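Adau is an open-source message broker for small battery-powered sensors. It passes short readings, such as temperature, light level or the state of a door switch, from a number of low-power devices to one receiving computer, normally a single-board machine or an old laptop. It was written by Adeel Arain and Minoru Ebihara at a student programming contest in Vullotley and has been kept up since then by a small group of contributors. The software is released under a permissive licence and is written mostly in C, with a set of management tools in Python.

The name is usually pronounced in two syllables, to rhyme with "allow". Early versions of the manual wrote it in capitals, which led some users to take it for an acronym. The current manual uses an initial capital only.

Background

Most messaging systems used for connected devices expect the device to open a connection, identify itself, send its data and then either stay connected or close down in an orderly way. For a sensor running on a coin cell the connection can use far more power than the reading. Arain had met the problem on a coursework project that measured damp in student housing, where the cells in the sensors went flat within weeks. Ebihara was working separately on a radio receiver that could pick out very short transmissions from background noise.

The two entered the Vullotley contest as a pair. The rules gave teams one weekend and required a working demonstration on the last afternoon. Their entry consisted of a receiver, a handful of sensor boards and a web page that drew a line graph for each sensor. It was placed third in the hardware section. The judges' notes, later put on the contest website, praised the battery figures and described the web page as unfinished.

Design

An Adau sensor does not open a connection. It wakes, sends one frame and goes back to sleep. The frame has a fixed maximum length of 121 bytes and carries a device number, a counter, the reading and a short checksum. The receiver, called the hub, listens all the time and sorts what it hears by device number.

No acknowledgement is sent in the basic mode. A frame lost to interference is simply missing from the record. The counter lets the hub work out how many frames have gone astray, and this figure is shown beside each device in the management tools. Users who need every reading can turn on the confirmed mode, in which the sensor stays awake for a moment and listens for a reply. The manual warns that confirmed mode shortens battery life a good deal and suggests it only for alarms and meters.

The hub passes readings on to other programs over the local network. It listens for these programs on port 3434 by default. Any program that can open a plain network socket can subscribe to a device, or to a group of devices, by sending a single line of text. The reply format is also plain text, one reading to a line — a choice that Ebihara defended in the project's early mailing list on the grounds that it could be tested by hand from a terminal.

Device numbers are given out by the hub when a sensor is first paired. Pairing is done by holding down the button on the sensor while the hub is in its open state. If two hubs are within range of each other and both are open, the sensor will join whichever answers first. This has been a frequent source of complaints from users in blocks of flats, and later versions allow a hub to be given a name which must be stored on the sensor beforehand.

Storage

The hub keeps readings in a log file of its own format. The first releases wrote a new file every hour, and on cheap memory cards this caused wear and occasional corruption when the power failed. From version 4 the log was replaced by a single file of fixed size in which the oldest readings are written over. The size can be set by the user.

Long-term storage is handled by a companion program, Zamlow, which subscribes to the hub and writes readings to a database. Zamlow began as a separate project and was brought under the same code repository after version 5. It can thin out old data, keeping for instance an hourly average once the original readings are more than a month old. It can also be run on a different computer from the hub, and this is the arrangement recommended in the manual for anyone with more than a few dozen sensors.

Release history

The first public release followed the contest by a few months and supported only one type of sensor board. Version 2 added confirmed mode and the first management tools. Version 3 was a rewrite of the radio code and could not read frames sent by older sensors, so that existing users had to update every device by cable. The change was unpopular and several users stayed on version 2 for years. A bridge program written by one of them, which let old sensors talk to a new hub, was eventually included in the main release.

Version 4 brought the new log file. Version 5 added encryption, using a key shared between the hub and its sensors. Before this, frames were sent in the clear and could be read by anyone with a suitable receiver. Encryption is on by default in new installations but is left off when an older installation is upgraded, and the manual asks users to check the setting for themselves.

Version 6 was mainly a tidying release. Version 7 came out in January and is the current one. It added named hubs, support for sending firmware updates by radio and a revised set of command-line tools. Updates by radio are split across a large number of frames and can take most of a night to complete. The sensor keeps its old firmware until the whole of the new one has arrived and been checked.

Hardware

Adau runs on several common families of microcontroller. The contributors do not sell hardware, though a list of tested boards is kept in the code repository with notes on radio range and sleep current. Boards are added when a contributor has run one for at least a month.

The firm Tekin has sold ready-made sensors with Adau installed since version 4. Its range consists of a temperature and humidity sensor, a door switch and a light sensor. Tekin employs one of the regular contributors part-time and pays for the build servers. The arrangement was questioned on the mailing list when it was announced, and Arain replied that decisions about the protocol would continue to be made in public. The firm's own phone app is not open source and is not needed to use the sensors.

Use

The project does not collect figures from running hubs. A survey of users carried out by the contributors had replies covering around 2000 sensors, with the largest single installation in a group of glasshouses. Home monitoring was the most common use given, followed by teaching. Several respondents used Adau for beehives, cold stores and village hall heating.

In teaching, the plain text output is often mentioned as an advantage. Pupils can subscribe to a sensor and plot its readings in a spreadsheet or a short program without installing any library. The Vullotley contest now lends out hubs to teams in its beginners' section.

Criticism

Reviewers have pointed out that the basic mode gives a sensor no way of knowing whether the hub is still running. A sensor out of range goes on sending frames until its battery is flat. The shared key has also been criticised, as the loss of one sensor exposes the key for the whole installation. A scheme with a separate key for each device has been discussed for a later version, but no date has been set.

Documentation has been a weak point. The manual is complete on the protocol and thin on everything to do with fitting sensors in a real building, and much of the practical advice is found in old mailing list threads.

Placing light sensors

Light sensors give more trouble in Adau installations than any other kind, mostly through poor placing. A sensor aimed at a surface measures the light coming back from it, and this can differ a great deal over a short distance. A varnished wooden tabletop under an overhead light shows the effect well: the upper right of the pale table has a glare bright enough to hide the grain, fading towards the middle, and the lower half is dimmer and warmer in tone. Two sensors pointed at those two areas would report different levels for the same room. Clear plastic adds highlights of its own, as the creases of the transparent bag in the upper left corner do, and should be kept out of the sensor's view. The usual advice is to aim at a matt wall or ceiling and to take a few trial readings at different times before fixing the sensor in place. The hub can also apply a correction to each device, set with the calibrate command, but this only scales the reading and will not make up for a reflection that comes and goes.

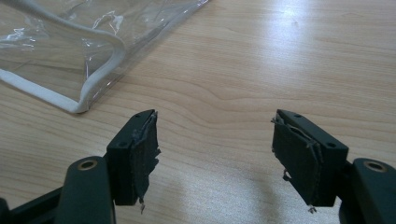

Related articles

Zamlow (software)
Tekin
Vullotley programming contest
Low-power radio
Message broker
Wireless sensor network
Comparison of home monitoring software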